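## Setting up the practice tabletop in the Pekonham sim

I built this one on my shop laptop in April, so bear with my naming – the arm is "Tiratent" in all the menus.

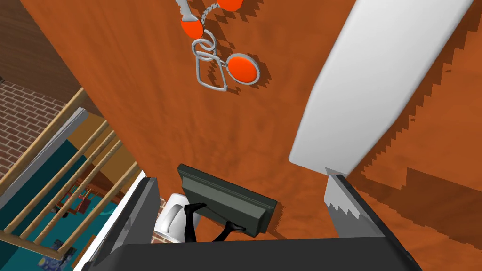
### Before you close the fingers

1. Load the tabletop scene and switch to the gripper view.
2. Set finger speed to 100. I tried 500 once and wow, stuff flew!
3. Line up over the dark base with the thin black legs, then save the pose.

**Caution:** watch the right fingertip – it sits really close to the long white object.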